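Ornumberg Works Open Day: A Visit to the Elevator Shop

7 Sep 2021

I have wanted to get inside the Pacheco elevator works for years. My office in Ornumberg looks straight across the river at the test tower, and every morning I wonder who is riding up and down in there. So when the town put the works on its open day list this September, I signed up the same evening, and I can report that it was even better than I'd hoped!

We met at the old gate on the river side, where you get a paper badge and a pair of shoe covers that never quite stay on. The first stop was the rope store. Steel rope sits there on drums taller than me, and the smell of grease is wonderful if you like that kind of thing (I do). Our guide let us handle short cut ends so we could feel how the strands are laid around each other. I had always pictured elevator rope as one thick, stiff cable, but these pieces had a real spring to them.

From there we went up a metal staircase to the machine hall. They still repair the Rola, a geared hoist motor the company stopped making long before I moved here, and one was open on a stand with its worm gear showing. A big bronze wheel, beautifully cut, turned by a screw that looked almost too small for the job. The guide cranked it by hand and the wheel crept around without a sound. I could have stayed there all afternoon, and so could the two kids in front of me, who both got a turn at the crank.

After the hall came the controls room, which is quieter and a lot warmer. This is where the panels get put together: the car panel you see as a passenger, and the plainer box on the roof of the car that the service crew uses. We heard a good deal about how wiring has changed. A Rola-era control cabinet filled a closet, and its replacement, the Mevov, hangs on the wall like a fuse box. I liked the old one better, clicking relays and all, though I understand why building owners don't.

Pushbuttons get far more attention than I'd expected. The face you press is only the front end, and behind it sits a contact block with metal terminals for the wires.

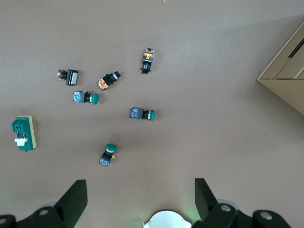 The Test Tower

And then the tower! Groups of 6 go up at a time, so there was a wait, but there was coffee and a very good plum cake in the yard. The ride itself starts so gently that I missed it. On the way down they ran the car a bit faster, and my ears popped halfway. At the top there's a small platform with a window over the river, and yes, I found my own office.

If You Go

Wear flat shoes, bring a sweater for the rope store, and get your name down early because the tower slots go first. Entry was free, with a donation box for the town museum by the gate. The parking lot was full before lunch, so I'd take the bus to the bridge and walk the rest. I've already asked to be put on the list for next year.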